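Gonivley Repair Log Corpus: data card
Maintained by Ronja Wallin. Questions and complaints welcome, complaints especially.

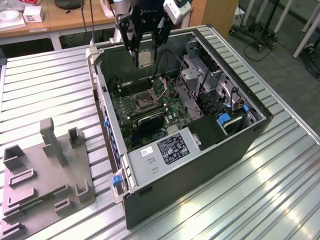
The corpus holds 3198 free-text notes written by people who fix desktop computers for a living or for fun. Each note covers one job: what the customer reported, what the writer thought was wrong, what got replaced, and how long it took. I collected them to find out whether the written diagnosis has much to do with the repair that followed. I still have my doubts.

Where the notes come from

Most were typed up from the job books of two shops, Brorance and Zunthorpe, which agreed to share them once names and phone numbers were out. The rest came through a web form that was open until August. Treat the web form notes with care. People who send in their own repair stories like to send in the ones where they were right.

Fields

note_id - a number, no meaning, gaps are normal
source - brorance, zunthorpe or form
complaint - the customer's words as the shop wrote them down, so already secondhand
diagnosis - free text, often one word
parts - free text, spelling left alone
minutes - as reported, see below
outcome - fixed, not fixed, returned, blank

About the minutes column

I would not build anything on it. Zunthorpe billed in blocks of 42 minutes for reasons going back to a former owner, and the column shows it. Brorance left the field empty whenever a job ran long. Averages taken over both shops look tidy and mean very little.

About the outcome column

"Fixed" means the machine left the shop and the customer did not come back. It may have been repaired. It may also have gone to another shop or into a closet. Bit-na Ma went through a sample of the "fixed" notes with me and we disagreed on plenty of them, mostly jobs where memory was pulled and reseated and the writer declared victory. I kept the shop's label in every case. Her labels are in a separate file, song_labels.csv, named after the folder she worked in (Song), so don't go looking for music.

Known problems

Duplicates. I removed the exact ones. Near duplicates remain, and one writer at Brorance pasted the same paragraph about dust into job after job.

"Bad motherboard" is used as a shrug. When the parts field is blank next to it, I assume no test was done.

Note 1971 is a complaint about parking. It stays in because it was in the job book.

Uses I'd argue against

Ranking brands by failure rate. There is no count of machines that never came in, so the number you want can't be had from this data. Two people have written to me with charts anyway.

Training a tool that tells customers what is wrong with their computer. The notes record guesses, and a model trained on them will guess in the same confident tone.

Size and format

One CSV, UTF-8, commas inside quotes. Notes run up to 3000 characters, though most stop well short of that. Line breaks inside notes are kept, which will upset some spreadsheet programs.

Corrections go to the issue tracker. Please give the note_id and say how you know.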